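The Second Reading

The meter in the basement of the Bernari building had been read at six in the morning on the first of every month for 17 years, and Colm Nic Giolla had done the reading for all but two of them. He wrote the figure in pencil, then went over it in ink upstairs. Pencil did not smear in the damp.

In March the figure was lower than the one before it.

He checked the serial plate. He checked the seal, a lead disc with the Kustier stamp, and found it whole. A mechanical water meter of that class can run backward if the supply pressure drops below the pressure in the building, but a check valve is fitted to prevent it, and the valve had been replaced in the fall. The difference was 88 gallons.

He closed the main and waited. The dial should have stopped. It moved left at a constant rate, one gallon every 64 seconds by his watch, and made no sound.

He telephoned Jamix, who held the maintenance contract, and was told to record the number and send it in. He asked which number. The clerk said the one on the dial.

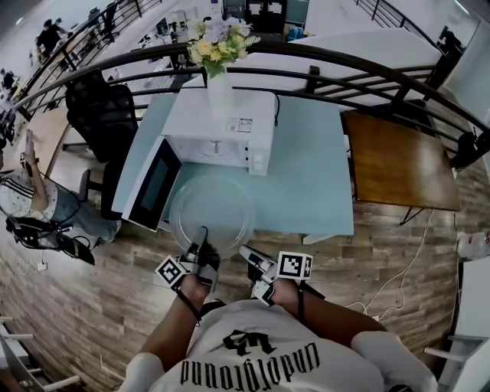
By noon he had been through all the apartments. No tank was overfull and no drain was backing up. On the fourth floor Mrs. Lytvynenko let him look under her sink, where the pipe was cold and the joint was tight. She asked if there was a leak. He said there was the opposite of a leak – he did not have the word for it – and that she should use the water as normal.

"It tastes like it did when we moved in," she said.

He went back down at six in the evening with a chair and a lamp. At the present rate the dial would reach zero in a little over nine years. He worked this out twice on the back of the log. Then he turned to the first page, where the entries were in his predecessor's hand, and began copying them out in reverse order, leaving a space beside each one for the second reading.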